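2 min read

Search this site Search

BENCH NOTES: The pads, again

Mattes Strobel would like it known that the Urio hand grippers do not look after themselves. He has now said this in two newsletters, so consider it policy.

Finger pads first. Wipe them with a damp cloth, let them dry, and look straight down the V where they meet. The tips should touch at the same moment. If one gets there early, loosen the bracket screws, nudge it back and tighten again. The marker cubes get a dry cloth only. Whoever used window cleaner in December has been forgiven, mostly by Uwe Lindemann. 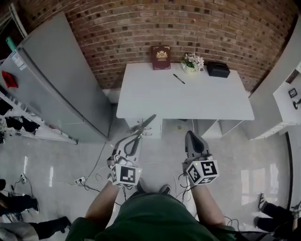 Brick wall, tissue box, grippers at the ready. 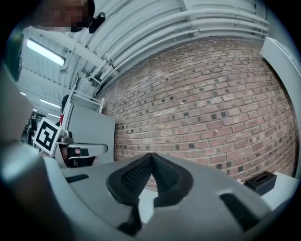

Cables come next. Leave enough slack to reach the far side of the desk, and no more, or you will be wearing them. Then open and close each jaw 8 times before you log in. The left one was at 1,651 cycles on the Midden counter when Uwe last swapped its pads; the right one gave up at 1,209, which Mattes took personally.

Spare pads are in the Grolen drawer, under the takeout menus. Please write down what you take.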